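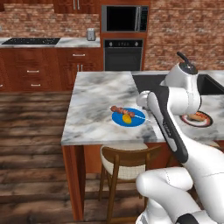
The gripper next to a skewer on a blue plate, inside the practice kitchen.

How Do You Pick a Hand for a Robot?

61 shares | 4 comments

You got your hands for free. Robots have to wait while grown-ups argue about theirs.

A robot's hand is called a gripper. Before anybody bolts a new one onto a real arm, they can try it in a simulation, a pretend world inside a computer. The kitchen in our picture is one of those. The marble is pretend and so is the hot dog. Sorry.

Let's compare two grippers. The Stuvier has rounded fingertips. The Mirow has flat, wide ones, like a pair of spatulas that don't get along. Each gets 40 tries at lifting the same skewer by its stick.

Why a skewer? It's a rotten thing to pick up. The stick is thin and all the heavy meat is at one end. Try it with a pencil that has a lump of clay on the tip. Pinch the bare end and feel the clay try to dive for the floor.

In our test, the Mirow dropped the skewer 16 times. The Stuvier dropped it less often, but twice it missed the stick and shoved the plate. A computer can run 2,000 more tries overnight, and it never asks for a snack.

Then comes the real kitchen, where sticks are greasy and plates break. A gripper that was brilliant in the computer may be hopeless by lunch.

COMMENTS (4)

ticona_fan: my clay fell off the pencil and now its in the rug

Jura Room 2: We tried chopsticks as the gripper. Chopsticks lost.

mothof3: Which one won overall? There is shouting here.

pickle61: can it pick up the hot dog next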